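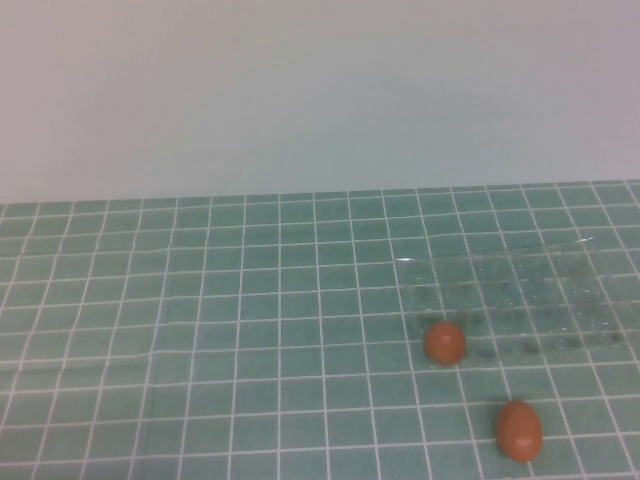 *The Drumora grid mat in teal, laid out on a tabletop.*

If you've ever tried to cut a straight edge on a bare table (we have, and we still wince), you'll know why we're so fond of this one! Fine white lines make small, even squares all the way across, so lining up fabric, card or a stubborn bit of wrapping paper is a much calmer business. It comes rolled, so do give it a night under some heavy books to settle.

**Drumora grid mat, teal:** £25

Questions? Ask Elaine at our Ronport shop.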